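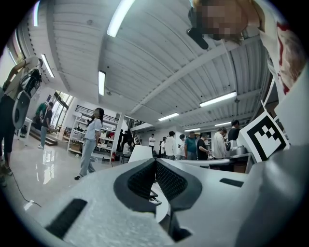 Page 1 of 2

Kuvgate Opens Trial Hall to Test Machines on Everyday Chores

March – Kuvgate has opened its trial hall to household and shop-floor work, and will publish what its machines can and cannot do at the end of each test round. The first round covers kitchen counters, shelf stocking and simple packing.

People carry out each chore first, using handheld grippers. The recordings are then used to train Prokero, the company's control software, which runs the same chore on a robot arm.

Results so far are mixed. Prokero stacked 50 boxes on a shelf without help. It did not finish wiping down a counter in either of 2 attempts, and it still drops soft items such as towels.

"A machine can do parts of a chore today," said Gizella Szabó, who heads the trials. "It can't do the whole chore in a kitchen it has never seen. We would like buyers to know that before they spend money."

The team plans to record 2000 more runs before the next round, with most of the time going to cloth, lids and cluttered counters. Gurimska, a housewares maker, is supplying test items – mainly pans, bins and storage boxes.

Visitors from shops and care homes may watch the trials by appointment. Requests should be sent to the Kuvgate press desk.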